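Door Seals and the 42 Percent Problem

7 May 2023

The workshop hygrometer read 84 percent again this morning. Last October it held at 42 with the same dehumidifier on the same setting, so I went looking for the leak.

The machine is fine. It pulls almost 14 pints a day, and the drain line is clear. The side door is the weak point. The foam strip I put in when we moved to Drinau has taken a permanent set along the hinge edge, and a sheet of paper slides through the gap with no drag at all.

Foam is cheap and compresses easily, but it doesn't recover well. A hollow rubber bulb seal costs more and needs a firmer latch. Cristóbal Lucero suggested a 2 mm shim behind the strike plate, which closes the door harder without moving the hinges. I cut one from scrap aluminum and it fits.

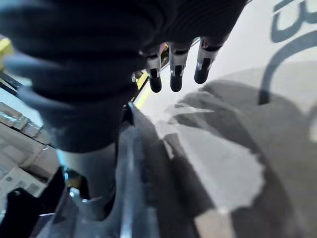 Ribbed covering, metallic finger segments, black tips.

The new seal goes in once the frame is clean. Old adhesive comes off with a plastic scraper and mineral spirits. I'll log humidity morning and evening and post the numbers when I have a full set.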